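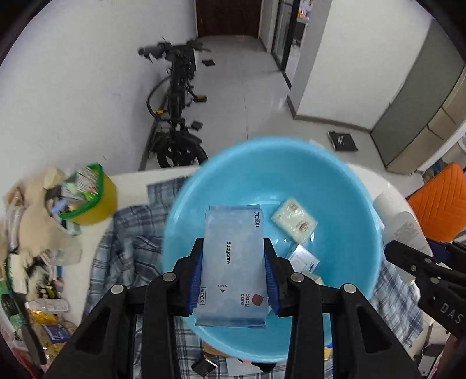 **Figure 3.** Basin task, two-handed setup. The gripper nearest the wearer holds a six-piece packet of Babycare wipes by its long edges; the second gripper is at right.

## 4. Student Data Collection

### 4.1 Participants and schedule

The recordings were made by students in the Katurham manipulation course, an elective open to second-year students with no earlier robotics classes. The course enrolled 18 students, who worked in pairs. One student operated the grippers while the other kept the log sheet and called the start and end of each attempt. Pairs traded roles halfway through a session. Training took one Monday afternoon and covered how to hold the tools, how fast to move, and when to throw out an attempt.

### 4.2 Basin task

Each pair set up the task at home with a basin and small household goods they already owned. We gave no list of required items. The instructions asked only for a mix of soft packets and small boxes, and for at least one item that lay partly under another. Figure 3 shows one such setup, with the basin placed on plaid fabric and a small white and blue box lying at a tilt to the right of the wipes. Surfaces, lighting, and nearby clutter were left as the students found them.

An attempt counted as complete when the chosen item had been lifted clear of the basin rim and set down outside it. Students did not correct a grasp by hand. If an item slipped, they could try again within the same attempt, and the log sheet recorded the slip.

### 4.3 Soft packets

Soft packets gave the students the most trouble. Closing on the wide faces tended to fold the packet, so most pairs moved to an edge grasp, with one finger pad against each side. The same grasp was harder near the basin wall, where there was little room for the outer finger.

Of the 246 attempts logged, 137 involved a soft packet and the rest a box or bottle. We removed 39 attempts before training, mostly for missing start marks or for a hand reaching into the basin. The remaining attempts were split by household, so that no home appeared in both the training and test sets. The Sellton baseline described in Section 5 was trained on the same split.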